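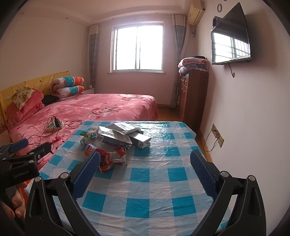 Balladora > Notebooks > Packing trials

May 5, 2020

Snack box, sorting and first packing try

Okay, bedroom table again. The plastic checked cloth stays on for now, even though it's a pain by the window. All that daylight comes bouncing back off it and I keep reading labels with my head tilted like a parrot. On the plus side it wipes clean in two seconds, and the packets slide, so I can push things into piles with the side of my hand and not pick each one up. I do love a table where things slide!

What I want out of today: one packing order for the mixed snack box that Pavithra can follow from her own kitchen without calling me. She has the same box (the Lebrun one, 200 mm deep inside) and more or less the same shopping, and her last message was just "mine bulges," so, fair enough. Mine bulges too.

First heap

Tipped everything out toward the far end and left the near part of the cloth clear for laying things side by side. Cartons went down first because they were on top of the bag, and then of course everything else landed on them or leaned on them. Flat packet across the top, little green and yellow one half hidden behind, red one out in front with its end folded up. I didn't fold it on purpose, and it won't lie down again. Pressed it with my palm, it came back up. Put a carton on it for a few minutes, it came back up a bit slower. That end is going to need its own spot against a wall of the box.

Cartons are the easy bit. They're white with a dark side, they have corners, they stay where I put them. I tried them standing on their long edges first and then flat, and flat wins. Standing up they make a nice neat wall, but they leave a slot beside them that's too narrow for any of the soft packets, and I ended up poking things into the slot with a ruler. Never a good sign.

The soft stuff is where all the time goes. A puffed packet takes up a silly amount of room and you can't squeeze it hard, and a flat one disappears down the side and then turns up under everything when you unpack. I started by sorting on size and gave up on that after the first try. Sorting on how they behave works much better:

- stays put (cartons)
- bends but holds a shape (long thin packets)
- puffy, hates pressure
- flat and slippery

That's the 4 piles I'm going with. Pavithra, if you're reading this before our call, please sort yours the same way even if it feels wrong! I had the crumply whitish one in "puffy" for ages and it belongs in "flat and slippery." It only looks big.

Packing tries so far

Try 1. Cartons flat on the bottom, long packets next, puffy on top, slippery ones tucked in wherever. Lid closed, with a bulge in the middle. Looked fine until I carried the box down the hall and back, and then it rattled. Everything slippery had gone to one end.

Try 2. Same, but slippery ones between the cartons. Better rattle, worse bulge. I don't know why I expected otherwise, I'd basically put a cushion in the foundations.

Try 3. Long packets down the sides, standing on edge against the box walls, with cartons in between. This one I like. The long packets do the job of the cardboard inserts we were going to order from Grerow, and they don't seem to mind. Puffy ones go on top in one layer, seals all facing the same way, so the stiff crimped ends overlap and the bellies don't have to fight each other.

Lid shut flat on try 3. Hall walk, quiet. Wrote "yes!!" on the back of my hand because the notebook was on the bed.

Weighed the box closed on the Akier scale: 219 g over what we'd penciled in back in March. That's mostly the cartons and I'm not dropping the cartons, so the label needs changing and I need to tell whoever prints the labels. (That's me. Told.)

The seals

Spent far longer on this than I meant to. Once you've got the packets standing on end you see how different the tops are. Some have a narrow seal with a zigzag edge and they stand up fine and stack fine. Others have a wide flat one that flares out past the body of the packet, and that's the one that catches on its neighbor every single time you slide it in. The orange and red one is the worst for it. It's got a big flat top, a gold crimped edge down the side and a narrow green strip right under the top, and if you go in top first the flare snags. Bottom first is no trouble at all. So rule: wide tops go in last and point up.

It also makes a nice handle, to be fair. With the wide top pointing up you can pull the whole packet out without disturbing the row. If you're packing for someone who'll open the box and take one thing and close it again, that's worth having.

The blue and orange one, with the round light blue emblem, I keep wanting to put on top purely for looks. It's the cheeriest of the lot. Pavithra Nambiar says looks are not a packing category. We shall see about that when people open the box and the first thing they meet is the back of something with all the small print on it.

The long dark packet with the golden-brown parts curves whatever I do with it. Against the wall it wants to come away at one end. I turned it so the curve faces in and let a carton hold it, and that was fine, so I'll write it up as "curve toward the middle." The long silvery-white one is better behaved, goes in straight, and its crimped end fits neatly into the corner. 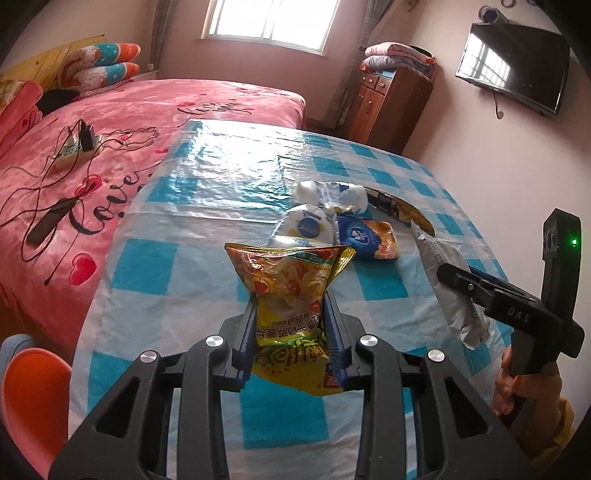 Order to use from now on

1. Long packets first, on edge, one against each long wall. Curve toward the middle.
2. Cartons flat between them, dark side facing you so you can tell at a glance they're all the same way around.
3. Flat slippery ones on top of the cartons, never under.
4. Puffy ones in a single layer. Don't press. If one won't go, take it out and turn it end for end before trying again.
5. Wide tops last, pointing up.
6. Close the lid with both hands flat. If you feel it push back, go to step 4.
7. Walk it down the hall.

I know step 7 sounds daft written down but please do it, it found the rattle in try 1 and I wouldn't have caught that just by shaking the box over the table.

Things that annoyed me

The cloth wrinkles. When you slide a carton the cloth sometimes comes with it, and then the whole heap creeps toward the edge. I've been pulling it flat from the far corner every so often, and it drapes over there in a big loose fold and won't hang straight. Clips might help. I have clips somewhere, the green ones from the picnic, not in the drawer I thought.

Also the noise! Crinkle crinkle crinkle all morning. I had the radio on and missed the entire weather forecast.

Also I'm now very hungry.

Left over for next time

- Try the same order in the shallower box. I suspect the wide tops won't clear the lid.
- Pavithra to do her own try from the list above with no help from me, and write down where she gets stuck.
- Ask Grerow to hold the inserts order. Don't cancel yet.
- Change the weight on the label sheet. Says done above, but I've only done the first page.
- The white package with the round blue logo: I had it in two different piles today and I'm still not sure. Puffy, I think. Check when it's been sitting a while.
- Find clips.

Pavithra called while I was writing this. She's got hers flat on the first go using the try 3 layout, only she put the cartons on their edges and says it's better. Her cartons may be narrower than mine. She's measuring one now and will add it underneath.

Recent in Packing trials
Lebrun box, lid tape and why it peels
Akier scale: zeroing it on a soft floor
Tea tins, second shelf
Paper filler against crumpled newspaper
Label sheet, March version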